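Nostel packing room: bench and bin check, September

Carried out at 7 a.m., before the kettle. Items marked OK are fine. Items marked COMMENT are fine in the opinion of whoever uses them.

1. Floor and exits
OK. The Trarkent pallet has finally left the fire door.

2. Shelving
COMMENT. Label says 50 lb per shelf. Shelf 2 has been reading a different label. Move the Urell boxes down.

3. Gray bin on the wooden table
Clamp: blue and black, gripping the edge of the bin. OK.
Rim and painted walls: OK.
Bare aluminum panel: COMMENT. Stains, drips and scratches. Wipe it down and see which ones are permanent – my money is on most of them.
Floor of bin: COMMENT. Scuffed, and there is a small dark hole in it. Check the edge for burrs.
Contents: COMMENT. Long silver rod, black box, navy pad, black sheet, small red cap, and something blue and tan that may be a toy. Sort, return or claim.

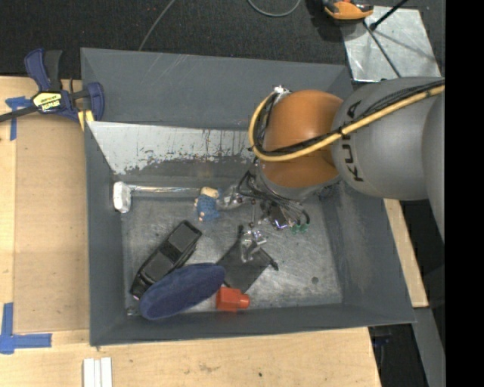
4. Extension cords
COMMENT. One cord plugged into another, again. The Limsakul order is no excuse, though it was offered as one.

5. First aid box
OK, if your injury requires 2 bandages or fewer. Reorder.

6. Wall clock
Not a safety item. Still set to 2000 hours, day and night.

Recheck items 2, 3 and 4 before the next delivery.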